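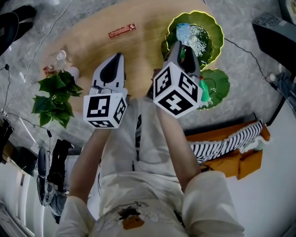

What do you get in the Vavgate hand-held gripper kit?

Two grippers, a marker cube for each one, a head-mounted wide-angle camera, the cables, a hard case and a year of Adugna, the software that turns your recordings into something a robot arm can learn from. You don't need to own an arm to start recording.

Righto, so that's the bit everyone's been messaging me about, and now you can have the long version. I drove out to Dostbridge in December for the Surkton open day, mostly to get my hands on the Vavgate before our group decides whether to buy or keep limping along with our own 3D-printed ones (which I love, and which fall apart if you look at them sideways). Doors opened at 9 in the morning and I was there with a coffee at ten to, like a kid outside a toy shop.

Surkton have the back half of an old furniture showroom and they've kept the place homely on purpose. You do your session at a round table, with an orange sofa next to you and a big leafy plant practically in your lap. I was expecting benches and aluminium extrusion! Consolacion Dimaculangan, who runs their training side, told me they swap the furniture every few weeks and the tabletop stuff every day, and that the recordings from a tidy white lab bench were the least useful ones they ever made. Ours is a tidy white lab bench, so I wrote that down and underlined it.

The grippers first. They're lighter than ours and the balance is forward of your hand, which I didn't like for the first few minutes and then completely forgot. Grey and black jaws at the business end, white body, and a chunky white cube back towards your wrist with the black square patterns printed on its faces. The cube is how the software works out where each hand is, so the camera on your head has to be able to see a decent bit of it. I'm a terrible wrist-roller. Adugna gave me a little beep each time a cube dropped out of view and I got beeped at a LOT before I learned to keep my elbows up.

My favourite job of the day was the clear bottle. There are these green plates shaped like lily pads with wavy edges, and you have to pick a see-through plastic bottle up off one of them. Try it through a pair of grippers some time. The bottle wants to roll, the jaws slide along it, and because it's transparent it's all highlights and no edges for the camera to hang on to. Consolacion said to come in low, let the jaws rest against it and close slowly, and to stop hovering. The hovering gets recorded too, and then you've got a robot that dithers. Fair enough. The drinking glass was easier than I'd feared. The red packet was the one that got me, flat things always do.

Each go is called a take and you're asked to keep it under 14 seconds. Sounds generous, isn't. I managed it with the bottle by mid-morning and never once managed it with the packet. Our best operator back home would eat this for breakfast, and I told them so, and they offered her a job (joking, I think).

After lunch, sausage rolls, very good, we went through to the software room. Adugna shows you the head camera view with the gripper positions worked out next to it, and you go along accepting or binning your takes. I binned most of mine. You can bulk-tag them by object and by hand, and it picks up which hand did the grabbing without being told, which will save us a stack of typing. What I couldn't find was a way to cut a take in two after the fact. I asked, and it's on the list for the next release. It was on the list when I asked by email in winter as well, so I'll believe it when I see it.

Exporting worked first go. I'd brought a stick with me and came home with 382 MB of my own clumsy hands, and it opened in our viewer without any fiddling around. That alone put me in a good mood for the drive.

Now for the grumbles. Cables! There's a lot of cable with this thing. It runs across the floor and off to the gear, and I had one wrapped round my ankle twice. They do tell you to lay them out before you stand up, and I'd want a proper cable cover in our space where people walk through all day. The wide view also takes in far more of the room than you'd think, so bags on the floor, somebody's foot, the lot. If your building has rules about filming people who wander past, sort that out before you order. And the head strap is one size with a fiddly buckle. I've got a big head, ask my mother, and I had a red line across my forehead until dinner time.

Spare finger pads are $200 a set, which made me swallow. I asked how long a set lasts and got a shrug and "depends who's holding it". Our printed pads cost next to nothing and last a fortnight if we're gentle, so somebody will have to do that sum properly and it isn't going to be me.

Would I have one? I would, yeah. One kit to begin with, on a three-month loan if Surkton will still do the deal they were talking about at the door, and I'd keep the old grippers in the cupboard for visitors and school groups. I'd also raid the op shop for mismatched plates and a rug before anyone records a thing.

If you're going to the next open day, parking is round the back past the tyre place, the sign's gone missing. Book the table session when you get there, the list fills up early. Wear sleeves you can push up. And say hi to Consolacion for me, I owe her a pen.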